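# Comparing two grippers on the same bin without fooling yourself

*22 July 2025*

I've had a parallel-finger gripper from Tiltell and a chunkier one from Laltent sitting on my bench since the spring, and people keep asking me which one is better. My answer is always "better at what?", and then they wander off. So I finally wrote down how I run the comparison. It works for any pair of grippers you can bolt to the same arm, and you don't need much beyond a bin, some blocks and a lot of patience.

## Before you start

You'll want:

- one arm, and stick to it for the whole test
- two grippers with the same flange pattern (or an adapter plate, but measure its thickness!)
- a metal bin with sloping sides
- a handful of long blocks in at least two colors
- clamps, more than you think
- a spreadsheet, or whatever you log in

I run my picks through Drendum, a little script I wrote to fire off a pick, wait, and write one row per attempt. A notebook works too. I did my first 300 attempts on paper and the only bad part was typing them in later.

## Step 1: Clamp the bin down

Really do this first. A bin that creeps a hair every time a finger bumps the wall will wreck your numbers, and you won't notice until you compare the first hour with the last one. I lost a whole batch of 369 picks that way and had to throw it out (yes, I tried to rescue it, and no, it didn't work).

Push on each wall with your hand. If anything shifts, add another clamp.

## Step 2: Set the tool center point twice

Each gripper gets its own tool center point. Don't copy the old one and nudge the Z value, because the fingers on my two grippers differ in length and also sit a bit differently side to side. Touch off against a fixed pin from a few directions, save it under a name you'll recognize in November, and move on.

While you're in there, check the payload setting. I forgot it once and the arm felt mushy on every fast move until I figured out why.

## Step 3: Route the cables before you tune anything

Swing the wrist through its full range by hand speed and watch the cables. You want enough slack that nothing tugs, but a loop that droops into the bin will catch a block sooner or later. Tie it, swing again, tie it better. I always end up doing this 2 times per gripper.

## Step 4: Pick layouts and reuse them

If you scatter blocks at random for one gripper and scatter them again for the other, you're comparing scatters. I keep a set of layouts and rebuild each one for both grippers. A good set has:

- a block out in the open, for an easy baseline
- a block tight to the back wall
- two blocks close together at a slant
- one block turned the other way, near a side wall

That last one is where wide grippers get into trouble. The wrist has to rotate, and then the sloping wall is right there next to your knuckles. The arm's knuckles, I mean. 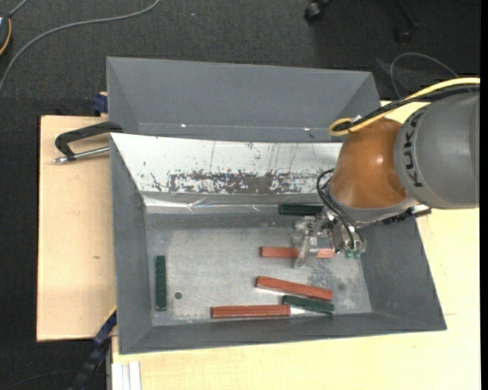
*The six-block layout, three red and three green, with the gripper over the uppermost red one.*

I like this layout a lot for a first run. The green block against the back tests how close you can get to the wall, and the one off by itself on the left is my side-wall pick. Start with the top red block, then work through the rest in the same order for both grippers.

## Step 5: Log more than pass or fail

My columns are layout, block, gripper, lifted (yes/no), slipped (yes/no), touched wall (yes/no) and a notes field. The wall column is the one I'd fight for. A gripper can lift everything and still scrape its way around the bin, and you'll pay for that in fingers.

I'm at 1803 logged attempts now across both grippers. Laltent lifts more in the open layouts, Tiltell is much happier near the walls, and I've stopped trying to mash that into a single score. Sort by layout first and look at the groups.

## Step 6: Swap and repeat

Change the gripper, load its tool center point, check the payload again, and rerun the first layout slowly before you let it go at full speed. Suction cups from Thân are next on my bench, and I'll need a new column for leaks.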